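Questions about the Kendel well service contract

Who owns the workover rigs in the Kendel field?
The two rigs belong to Clokau, a private contractor. The field operator, Kushnir, does not own any rigs and rents them by the day.

Why did the rigs stop in June?
Kushnir had unpaid invoices for 73 days of work. The contract permits Clokau to suspend the service when an invoice is more than 20 days late. The crews were sent home on a Sunday and the rigs stayed at the yard in Fista.

How many wells are affected?
The field has 82 wells. At this moment 17 of them wait for a pump change or a tubing repair. The others continue to produce.

Can the government take the rigs?
The law permits a temporary seizure of equipment when the fuel supply is in danger. For this a decree is necessary, and the owner must receive compensation. Until now there is no decree, and the ministry did not ask for one.

Do the crews receive their salary?
Permanent workers receive the base salary, without the field bonus. Workers with a daily contract receive nothing while the rigs are stopped. Svitlana Pylypenko at the Fista office keeps the list of persons who want to return.

Is it possible to bring rigs from another company?
Yes, but the roads to Kendel have a weight limit, and a heavier rig needs a special permit. We do not know how long the permit takes.

Where can I send a question?
Write to the Fista office or come before noon. We add new answers on this page. 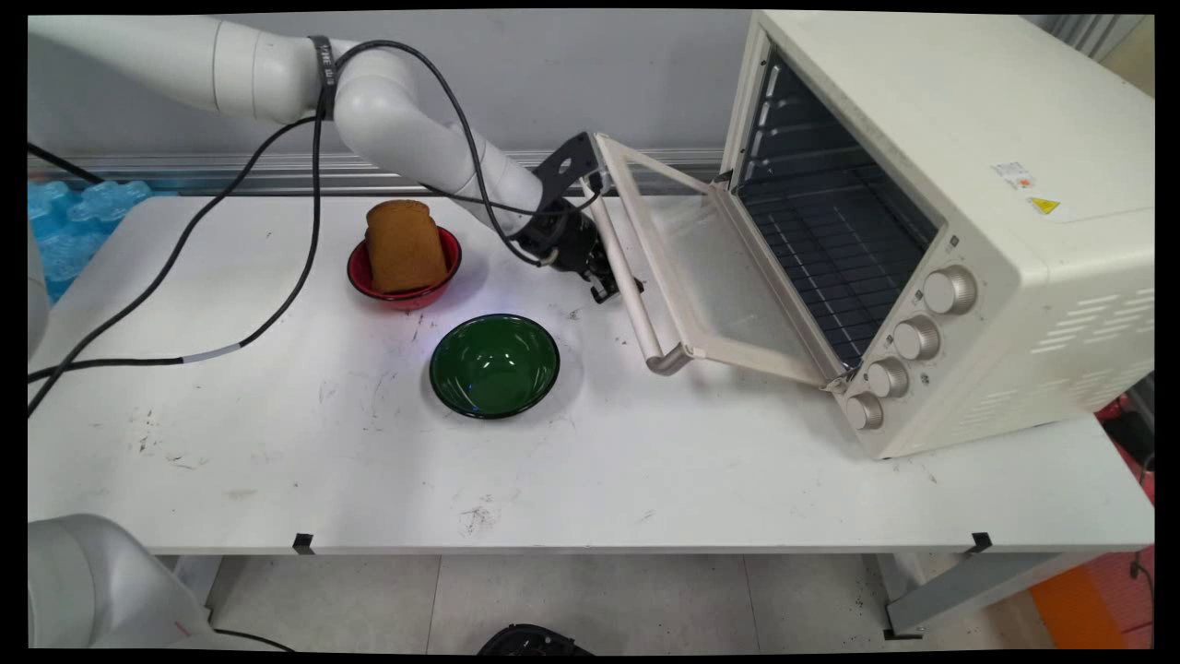
Gerardo Zanetti: The answer about salaries is not complete. Daily workers with more than one year at Clokau should get a waiting payment under the old agreement, and I would like to know if it is still valid.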